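Misdale bekommt eine deutsche Stimme

Zwei Jahre nach der Premiere im Original erscheint die Serie endlich synchronisiert. Ein Gespräch über Lippen, Pausen und ein Wort, für das es im Deutschen keine gute Lösung gibt.

Wer »Misdale« schon mit Untertiteln gesehen hat, kennt die erste Minute auswendig: ein leerer Bahnsteig, eine Durchsage, die man kaum versteht, und dann lacht jemand hinter der Kamera. Dieses Lachen kommt in der ersten Staffel noch zwölfmal vor, und man erfährt sehr lange nicht, zu wem es gehört. Für eine Synchronfassung ist so etwas ein Problem. Man darf die Stimme nicht zu früh verraten, aber man muss sie vom ersten Tag an besetzen.

Das Studio Sterent hat die Arbeit im Herbst übernommen. Regie führt Illia Tkachuk, der auch die Dialogbücher geschrieben hat. Er ist in diesem Beruf kein Anfänger, doch eine Zeichentrickserie mit so viel Stille hatte er vorher noch nicht auf dem Pult. 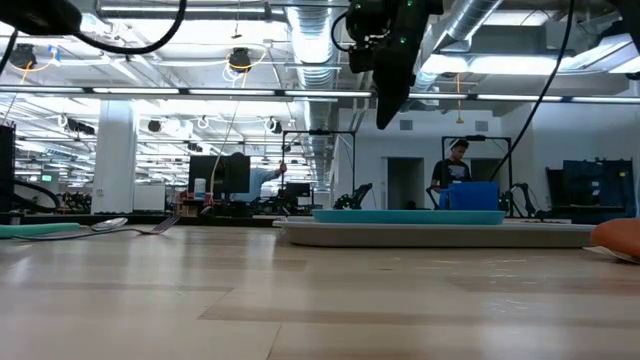
Tkachuk beginnt jede Folge ohne Ton. Er schaut sie einmal ganz durch und schreibt nur auf, wo ein Mund offen ist und wo er geschlossen bleibt. Erst danach liest er den Originaltext. Bei der dritten Folge, in der die ganze Familie beim Abendessen sitzt und schweigt, hat er sich die Tischordnung sogar nachgebaut, um zu verstehen, wer wen ansehen kann. Ein Löffel und eine Gabel, flach nebeneinander auf hellem Holz, so wenig reicht ihm für zwei Figuren, die nicht miteinander sprechen wollen. In der Zeichnung sind es ja auch nur ein paar Striche. Man hört in dieser Folge einen einzigen langen Satz, und er wurde an einem Nachmittag so oft aufgenommen, dass die Sprecherin am Ende um eine Pause bat.

»Im Original fällt der Satz beinahe aus dem Mund«, sagt Tkachuk. »Auf Deutsch steht das Verb hinten, und alle warten darauf. Das kann man benutzen. Die Familie wartet dann auch.«

Ich finde, dass man dieses Warten in der fertigen Fassung gut spürt. Es ist eine kleine Verschiebung gegenüber dem Original, und wahrscheinlich wird sie nicht jedem gefallen, der die Serie schon liebt. Mir hat sie gefallen.

Schwieriger war das Wort »Tritelska«. So nennen die Kinder in der Serie das Spiel, das sie am alten Kanal spielen, und je nach Szene bedeutet es Mutprobe, Versteck oder einfach Abschied. In den ersten Entwürfen gab es dafür drei verschiedene deutsche Wörter. Tkachuk hat sie alle gestrichen und das Wort so gelassen, wie es ist. Nur die Betonung wurde geändert, sie liegt jetzt auf der ersten Silbe, damit es beim Rufen leichter geht.
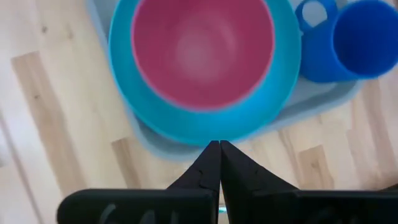

Die Besetzung bleibt vorläufig geheim

Der Verleih Bakalis nennt bis zum Start keine Namen der Hauptrollen. Das ist ungewöhnlich, denn normalerweise wird mit bekannten Stimmen geworben, und viele Zuschauer möchten sie vorher wissen. In diesem Fall ist die Entscheidung verständlich. Würde man die Liste veröffentlichen, könnte man aus ihr ablesen, zu wem das Lachen vom Bahnsteig gehört.

Bekannt ist dagegen, dass 139 Rollen neu besetzt wurden, die meisten davon mit ein oder zwei Sätzen. Für die Marktszene in der siebten Folge kamen die Sprecher zusammen ins Studio, was heute selten geworden ist. Üblich ist, dass jeder allein vor dem Mikrofon steht und die Stimmen später gemischt werden. Tkachuk wollte, dass sie einander ins Wort fallen. Man versteht deswegen nicht alles. Im Original versteht man auch nicht alles.

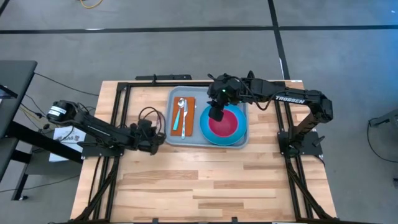 Was die Sammler erwartet

Alle 13 Folgen der ersten Staffel erscheinen im Februar in einer Box mit zwei Discs. Neben der deutschen Fassung ist der Originalton enthalten, dazu Untertitel, die für diese Ausgabe neu übersetzt wurden. Wer die ältere Übersetzung kennt, wird an einigen Stellen überrascht sein. Die Großmutter zum Beispiel ist jetzt viel unhöflicher, und das passt zu ihr.

Eine limitierte Auflage von 300 Stück enthält zusätzlich ein Heft mit Hintergrundbildern und einem Text über die Musik. Leider fehlt darin ein Gespräch mit dem Zeichnerteam, auf das ich gehofft hatte. Auch der kurze Pilotfilm, aus dem die Serie entstanden ist, liegt nicht bei. Bakalis erklärt dazu, dass die Rechte noch an anderer Stelle liegen.
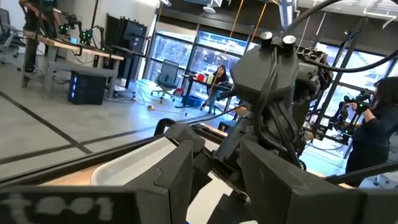 Zuletzt geändert: 2026-01-28

Ob auch die zweite Staffel eine deutsche Fassung bekommt, ist noch nicht entschieden. Bei Sterent hat man die Aufnahmen der wichtigsten Stimmen jedenfalls so archiviert, dass man später ohne Bruch weitermachen kann. Besonders bei den Kinderrollen drängt die Zeit, denn der Junge, der den kleinen Bruder spricht, kommt bald in den Stimmbruch. Tkachuk hat mit ihm vorsorglich ein paar Rufe, Seufzer und ein Husten aufgenommen, für die es bisher keine Szene gibt.

Auf die Frage, welche Folge man zuerst auf Deutsch hören soll, wenn man das Original schon kennt, nennt er die neunte. In ihr wird fast nur geflüstert, und er ist mit dem Flüstern bis heute nicht ganz zufrieden. Ich habe sie danach noch einmal mit Kopfhörern angehört und würde dasselbe empfehlen.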